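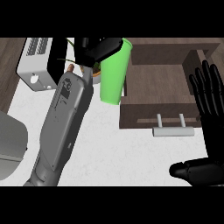
16 May 2018

Glue notebook, continued. The Mansilla chair came back. Same joint, rear left, same faint squeak that says "I was cheap to fix the first time." Entered in the book as job 3131 again with a small "b" after it, which is how this shop records shame.

Pulled the stretcher out by hand, which should not be possible. Tenon clean and shiny on one face, glue still on the other. So the hide glue never got hold on the shiny side. Either the old finish was still on there or the glue had gelled by the time I closed it up. I wrote "closed promptly" in April. I have read my own handwriting on the subject of promptly before and I do not trust it.

Test pieces for today, all beech offcuts from the same board:

- Gumham pearl glue, soaked overnight, pot at 54 C
- same batch, pot turned up to where the dial says 81 C, because Horacio swears his uncle did it that way
- Zimer liquid hide glue, straight from the bottle, tin of warm water under it
- white glue, for spite

Scraped half of each tenon and left the other half with a wipe of old shellac. Clamped and labeled. Horacio labeled two of them "A", so one of those is now "A, other".

The hot pot smelled like a wet horse in a phone booth. By lunch the glue in it had gone thin and brown and strung out like soup. Telma came in, opened both windows, and left again without discussing it. I am putting the uncle's method down as not recommended, pending results, and pending the uncle.

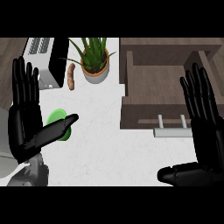
Broke the first set from last week in the meantime. Used the long bar and the bathroom scale, so the numbers are good for comparing against each other and nothing else. Scraped beech with the Gumham glue: wood failure, fibers torn all along the shoulder, lovely. Shellacked beech with the same glue: popped off in one piece with a noise like a cork. Zimer did a bit better on the dirty wood than I wanted it to. I like the pearls. I have a whole sack of pearls.

Also warmed half of that set with the heat gun before assembly, up to 2 minutes per piece. Warm wood won in every pair. The cold ones had a skin on the glue line you could peel with a fingernail. I suspect the Mansilla chair was glued on one of those mornings when the heater was off and I was being brave.

Plan for 3131b:

1. Warm vinegar on the old glue, soft brush, let it sit. No chisel until it has gone to jelly.
2. Scrape to bare wood. Bare means bare. Telma inspects.
3. Check the fit dry. If it rattles, a shaving of beech glued on the cheek, and no filling the gap with optimism.
4. Warm both parts, glue both parts, close it, band clamp, leave it alone until the next day.

Note on the band clamp: the Vakedier one slips at the buckle when there's glue on the strap. There is always glue on the strap. Horacio wants to order another. I want him to wash this one.

Still open: how much open time we lose with the windows open, and whether a pinch of urea buys enough of it back to be worth the bother. Telma has some in a jar marked URE. The rest of the label is under a drip.

Pot off, lid on, brush in water. Will break the new set once they've had a week.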